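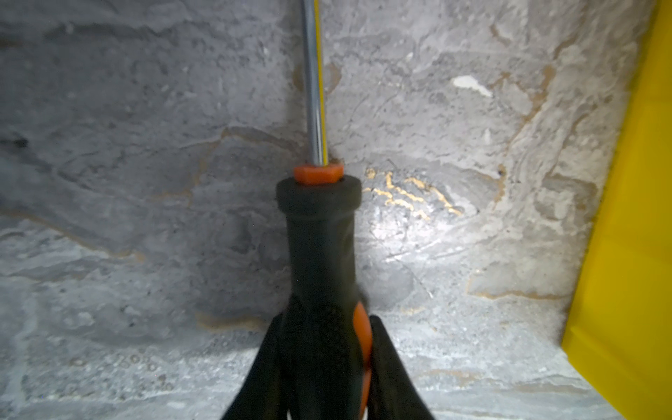
The black and orange screwdriver, upright for once.

8 January 2019

I have been meaning to write about the kitchen drawers since before the holidays, and I kept putting it off because I wanted to be able to say they were finished. They aren't finished. But it's a new year and the coffee is hot, so you're getting the story as it stands!

When we moved into the house on Darkitz Lane, the drawers came with it, and I think they had been sticking since the day they were built. You had to pull up and a little to the left (my mother-in-law never got the hang of it and ate her toast dry one whole visit, bless her). I put up with it for two years. Then in the fall the silverware drawer came right off in my hands while I was making soup, forks everywhere, the dog thrilled, and that was the end of my patience.

So I drove out to Dehghan Hardware, where I love to go anyway, and came home with new slides and a bag of screws. We have 17 drawers if you count the skinny one by the stove that only holds birthday candles. The slides are made by Priner and I have no complaints about them so far, although the instructions were folded so small that I tore them opening them up.

My advice, for what it's worth, is to start with a drawer you don't care about. I started with the silverware one and got it in crooked, and had to fill the old holes with toothpicks and glue and wait overnight before I could try again. The candle drawer would have been a much kinder teacher. Also, empty the drawer first. I know, I know.

I did find some nice things along the way, like a recipe card for plum dumplings behind the bottom drawer, in handwriting I don't recognize, with "less sugar" underlined twice. I made them on Sunday with less sugar and they were lovely. I'll type it up for you in February, once I've tried it with the frozen plums.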